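The Quiet Work Between Seeing and Grasping

At Mornis, the software group measures progress in seconds of hesitation. A robot arm that pauses above a garment is waiting for a decision, and for most of the past year the group's attention has been on where that pause comes from and how much of it is needed.

The company's handling project began with rigid goods: boxes, trays and bottles. Each of those objects has a shape that a program can store and look up. Cloth has no such shape. A shirt dropped twice on the same table makes two different heaps, and a planner that relies on stored models has little to say about either.

Seema Shakya, who leads the planning team, describes the change in approach as a matter of asking smaller questions. The earlier system tried to work out the full outline of a garment before either arm moved. It rebuilt hidden layers, guessed at sleeves and hems, and often spent more time on the guess than on the motion that followed. The current system, known within the company as Amurwood, looks only for places where a fold stands high enough to be held and where a second finger can press the cloth nearby.

"We do not need the whole shirt," Shakya said. "We need one fold and one place to hold it steady. After that, the cloth has changed, and we look again."

Looking again is the costly part. Each new view must be matched to the position of both arms at the moment the image was taken, and an arm in motion makes that match difficult. Brijesh Jaiswal, who maintains the timing software, found that images and joint readings were being stamped by separate clocks. The gap was small enough to escape notice when the arms moved slowly. At working speed, it placed the fingertip in the wrong part of the image, and the planner corrected for an error that did not exist.

His repair took three weeks in May and touched four parts of the code. The two streams now share a single clock, and any image taken while a wrist is turning quickly is marked with a blur score. Such images are kept, but the planner gives them less weight when it chooses a grasp.

The decision to keep them was debated. Neelam Mishra, whose team prepares the training material, argued that blurred views carry useful information about the direction of motion. A review of 1,044 recorded attempts supported her position in part. Blurred views were of little help in finding a fold, but they improved the system's estimate of when an arm would come to rest.

Control presents a separate problem. With two arms working on one piece of cloth, a pull from one is felt by the other. Amurwood treats the pair as a single unit once both are in contact with the fabric, and it limits the speed of each according to the distance between the fingertips. Kuldeep Sisodia, a control engineer, noted that this rule replaced three older ones, all of which had been tuned by hand and none of which agreed.

The next stage will move the software to a partner site in Illmont, where the lighting and the tables will differ. The group expects the fold finder to need new training material and the timing layer to need none.

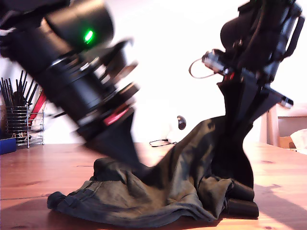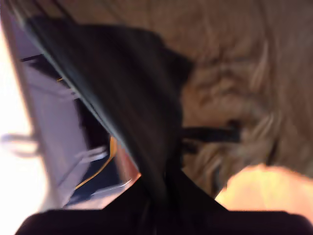

Rapid arm motion blurs parts of both views. In the first, two gripper fingers work on a dark green garment.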